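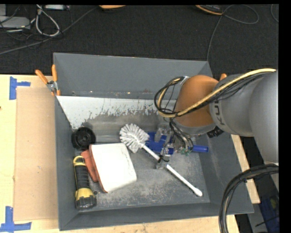 Do You Really Need a Special Toilet Brush?

Every June I clear out the cleaning cupboard, and every June I find something I was talked into. Last time it was a Sumeo brush with a "self-drying" holder. The holder had a puddle in it.

I have my doubts about most bathroom gadgets, so take these tips as one cranky person's opinion.

A plain white brush with a round head and a long handle does the job. The long handle matters. The fancy collar under the bristles does not, and it's one more place for gunk to sit.

Drying: rest the handle under the toilet seat with the head over the bowl and leave it there until it stops dripping. I've read that 3 minutes is enough. Mine takes most of the morning.

Bleach: follow the label on the bottle and rinse well. Don't mix it with anything. I don't care what the video said.

Vinegar soaks get a lot of praise. I tried one on an old brush and got an old brush that smelled like salad. If the bristles are bent flat or stained at the roots, buy a new one.

Storage: a big plastic bin is fine for sorting, but toilet brushes shouldn't live in there with scrapers, dustpans and anything that touches a counter. Sarahí Becerra wrote in to say she keeps hers in a separate bucket, and I can't argue with that.

Color coding, blue for this and red for that, works if you live alone. In my house it lasted until the next spill.

Updated 21 October 2025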